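## The tower under the stairs

I'll admit I kept my old desktop for far too long. It hummed away under the stairs in our place at Rendthorpe, holding every photo I'd taken since uni and sounding a bit more like a hair dryer each winter. When it finally wouldn't start (January, stinking hot, naturally) I was ready to chuck the lot.

Zubaida Marwat talked me out of it. She runs the repair bench at Jarkembridge, where you pay $5 at the door and get a cuppa and as much advice as you can carry, and she has strong feelings about people who bin a whole computer over one crook part.

"Lay it down, take the side off, have a look," she told me. So I did, and I've been a bit hooked ever since!

What gets me is the colour. From the outside a tower is a big dark box, and then the panel comes away and you've got yellow and black power wires looping everywhere, orange data cables heading for the drives, a green board underneath it all. Even the drive caddies are a cheery blue. My tip for beginners is to start with those, as there's a lot less to fret over than with a processor socket.
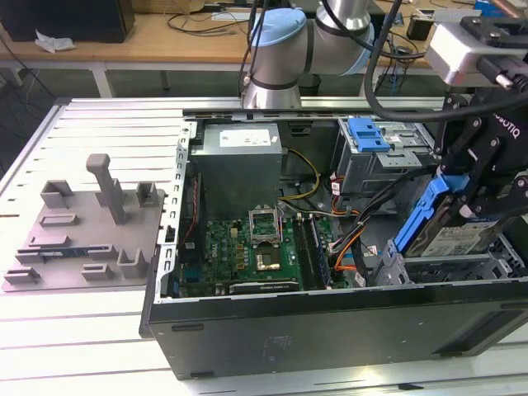

## What to hang on to

Keep the drives, always. Sohail Khattak, who taught me to label mine, uses masking tape and a laundry marker and has never paid more than $50 for a secondhand case. Memory is worth saving too, and so is a decent power supply. My photos are all fine, by the way, including 100 near-identical ones of the dog.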